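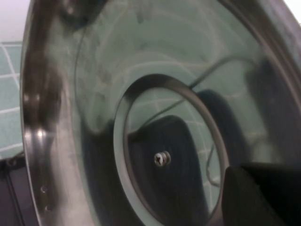

1/ Depth dropout on transparent lids: what we changed and what we got

Category: Robotics > Manipulation

2/ Glass pan lids are a poor target for a wrist depth sensor. Most rays go through and return the wall behind. A few return the steel rim. The planner then closes the fingers on a surface that is several centimetres out.

3/ Earlier work from Lambros Margaritis filled the gap with a learned depth map. It did well on clean glass. On smudged and scratched lids it invented small bumps, and the grasp point moved towards them.

4/ We dropped depth for the lid altogether. The new method, Balus, fits one ellipse to the rim and one to the inner ring, in colour images only, then solves for tilt from the pair. If a screw head is visible in the middle, it is used as a third constraint.

5/ Training set: 3,113 wrist images, labelled by Daniyal Butt and Bohdan Koval. Tiled walls were kept in on purpose. Grout lines seen through curved glass bend, and the old network read the bend as an edge of the lid.

6/ Test: 207 grasps on lids not used in training. Balus held 159. Most of the misses came at steep tilt, where too little of the rim is in view for a stable fit.

7/ Vent holes in the rim cost us a month. The edge finder locked on to them and pulled the ellipse inwards. Fix: reject any arc shorter than 5 per cent of the expected rim length. Crude, but it has held up.

8/ Not solved: dark objects behind the lid, and strong reflections crossing the inner ring. Fahad Malik is trying a two-view version with a small wrist rotation between shots. First numbers in June.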